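Search the knowledge base
Enter keywords
Clear

Virkia Kitchen Task Pack: Frequently Asked Questions
June 4, 2025
By Nadiia Savchuk, Hladun Simulation

What is in the pack?

The pack contains 484 kitchen layouts and 16 task families, covering pick, place, hand over, cut and put away. Each layout ships with collision meshes, joint limits for doors and drawers, and a reset script. A robot model is not included. Supply your own description file or license one through the Kornmont library.

Which grippers are supported?

Any parallel gripper with two fingers and position control will load. Force control is supported but needs contact stiffness set by hand. Thin handles are the usual point of failure. If a tool turns in the grip, raise the finger friction before raising the grip force.

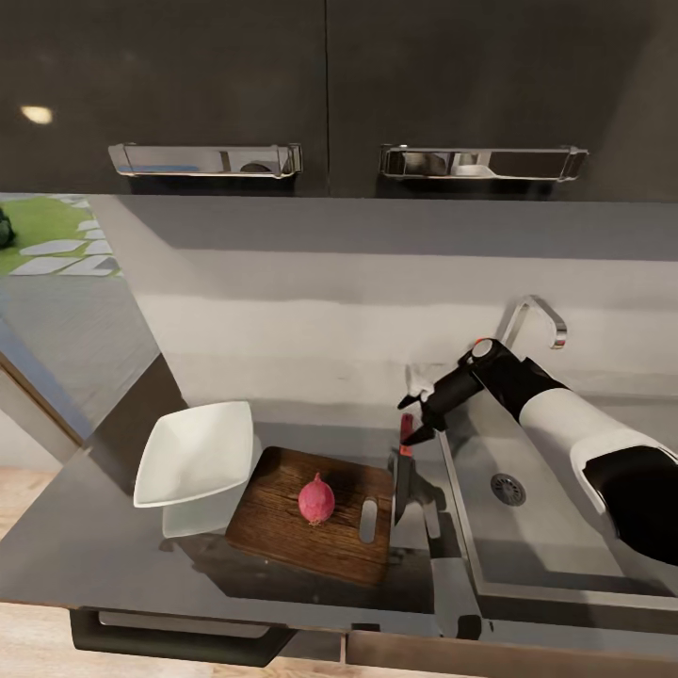
Suction grippers load and move, but the cutting and knife tasks will return an error at startup. There is no plan to change this in the current version.

Does cutting deform the food?

No. Food items are rigid bodies. A cutting task is scored on blade path, blade angle and distance from the board at the end of the stroke. A version with pre-split meshes is in testing and is due in November. Jong-dae Woo maintains the list of known issues for it.

Can the same task run in more than one kitchen style?

Yes. Set the style flag to "fixed" or "shuffle". In shuffle mode, finishes, object poses and lighting are drawn from the seed, and the success test stays the same. Record the seed with every run — without it a layout can't be rebuilt. 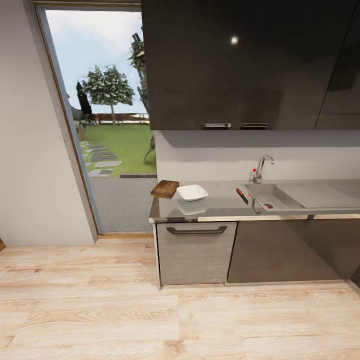 Start poses are sampled per object and checked for overlap before the first step. Objects may come up at any yaw angle, and the sampler doesn't keep them parallel to the counter. A knife lying diagonally by the sink, as it does in this layout, is a valid start pose. If your planner needs aligned objects, set yaw_range to zero. Reflective steel counters can upset depth estimates made from color images; the ground-truth depth channel is not affected.

What hardware is needed?

One GPU with 16 GB of memory. On our Flusden test machine the headless build runs at 1,731 physics steps per second with rendering off.

How is the license counted?

Per seat, with no limit on runs. Academic seats are renewed yearly. Write to Valentyna Karpenko in licensing and include the order number.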